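夹爪选型对比试验 第三次碰头会纪要

时间:三月,下午3时至4时20分
地点:Zuvis厨房自动化项目试验间
参加:机械组、控制组、视觉组、采购
记录:控制组

一、上次遗留事项

1. 腕部相机支架已换成短款,线缆改从第四关节外侧走,转腕时不再刮线。视觉组确认标定重做过一遍,结果已放进共享目录。
2. Handemow夹爪的备用指尖尚未到货,采购继续催。本次对比仍用原装指尖。
3. 控制器固件两组版本不一致的问题已解决,统一为Ametepe控制器的当前稳定版。旧版配置文件保留,不删除。

二、两款夹爪对比情况

机械组汇报。参加对比的是Nukex平行夹爪和Handemow自适应夹爪,装在同一台机械臂上,任务相同:从正面接近带侧柄的小锅,夹住手柄,把锅提离底座,再放回原位。每款做80次,中途不调参数。

Nukex成功率较高,失败多出在接近阶段,手指外侧的支架碰到锅的底座外壳。夹住之后基本没有掉落。Handemow夹住手柄后有轻微转动,锅身偏斜,放回时对不准底座,需要人工扶正。机械组认为与指尖材料有关,要等备用指尖到了才能下结论。

控制组补充,Nukex的开合指令延迟比较稳定,Handemow偶尔有一拍滞后,日志里能看到,原因未查明。两款都没有触发过力矩保护。
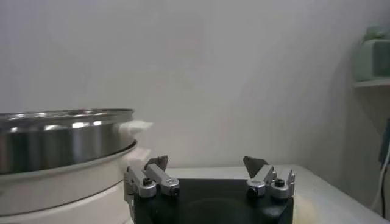 图1 腕部相机视角,平行夹爪全开,左侧为带白色短柄的不锈钢锅及白色底座

三、讨论

1. 接近路径。从腕部视角看,夹爪左侧手指总成与底座外壳之间余量很小。机械组提出把预备点向右移,再斜着切入;控制组担心斜切会让手柄落在指尖边缘,夹持面积不够。商定两种路径都试,各做60次,用同一套起始位姿。

2. 指尖形状。现有指尖偏短,手柄也短,两者可重叠的长度有限。机械组想加长指尖,视觉组不同意直接加长,理由是会遮住手柄根部,识别框容易跳。先用打印件做一版加长的,只看遮挡,不做抓取。

3. 相机曝光。锅壁是抛光面,反光成竖条,分割结果在锅壁上会断开,手柄部分影响不大。视觉组建议固定曝光,不再用自动。试验间墙面和桌面都偏白,自动曝光的取值本来就不稳。同意固定,具体数值由视觉组定,写进试验说明。

4. 是否加入第三款夹爪。采购收到一家的样品报价,交期较长。多数意见是先把现有两款做完,样品暂不订。采购保留报价,下次会再议。

5. 锅内加水试验。控制组希望尽早做,机械组认为空锅放回还没有稳定,加水没有意义,而且试验台没有接水盘。本轮不做。接水盘可以先买。

四、决定事项

1. Nukex夹爪继续作为主选,Handemow夹爪待备用指尖到货后补测,补测条件与本次一致。
2. 直线接近和斜向接近两种路径的对比由机械组负责,控制组提供轨迹文件。
3. 加长指尖打印件由机械组出图,视觉组测遮挡。
4. Handemow指令滞后由控制组排查,先换通信线,再看控制器侧日志。
5. 碰撞次数从本轮起单独记录,不再并入“抓取失败”一栏。轻擦也算碰撞。
6. 接水盘由采购下单,尺寸由机械组提供。

五、其他

试验间夜间断电后,控制器重启会丢失夹爪零点,开机后须先回零再运行脚本。操作卡已贴在控制柜门内侧,请各组照做。

记录表模板有改动,旧模板里“夹持时间”一列单位写错,应为毫秒。已填的表不用重填,在备注里注明即可。

下次会议时间待Handemow指尖到货后另行通知。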